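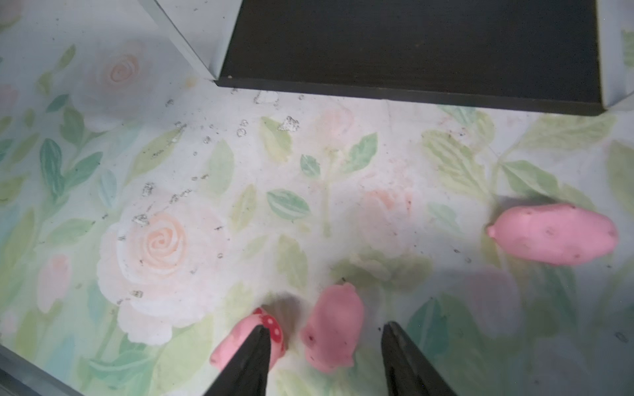 Pink pigs on the rose-print table at our August open day.

About Volstead

Welcome, and thanks for stopping by! Volstead is a small robotics school with one long workshop, two classrooms and a kitchen that always smells of coffee. We teach teenagers and adults how to program robot arms to do ordinary handling jobs: picking things up, putting them down, sorting them, and doing it all over again when the first try goes sideways. No one needs any background to join us. Plenty of our students had never written a line of code before they walked in, and a good number of them told us so at the door, rather nervously, before we'd even said hello.

The school was started by Emiliano Carrillo, who spent years setting up packing lines before he decided he liked explaining the machines more than he liked installing them. He began with evening classes in a rented room on Costello Street. We moved to the present building when the class list outgrew the chairs, and we now have 1,713 square feet, most of it workshop (the office is really a large closet with a window, and we're fond of it anyway).

Our open days

Every August we open the doors and let people see what we do all day. Families come, former students come, and so do neighbors who have been wondering about us for a while. We can welcome up to 200 visitors over the afternoon, in groups small enough that everybody gets a good spot by the tables.

The toy table is the one people ask about most. We lay out little figures, pink pigs among them, on a flowered surface and set the gripper to work over it. Pink toys on a print full of pink roses make a nice hard problem - the pattern gives the camera a lot to think about, and a small rounded pig is a different thing to take hold of than a square block. Our instructors talk through each attempt as it happens, and if one goes wrong they'll stop and talk about that too, often for longer than they meant to. Questions are welcome at any point, and the younger visitors tend to have the best ones.

In the next room you can try the Sindomia course software, which we wrote ourselves and use in all our beginner classes. You move a few points on a screen, press go, and watch a practice arm follow the path you made.

Classes and visits

Beginner classes run in the evenings from 6:30 and last eight weeks. School groups can book a morning visit with a demonstration and some hands-on time, and the Drostlow Fund helps with the cost of buses for schools outside town. If you'd like to come and see us, call or write to the office, or just knock - somebody is nearly always in, and we'd love to show you around.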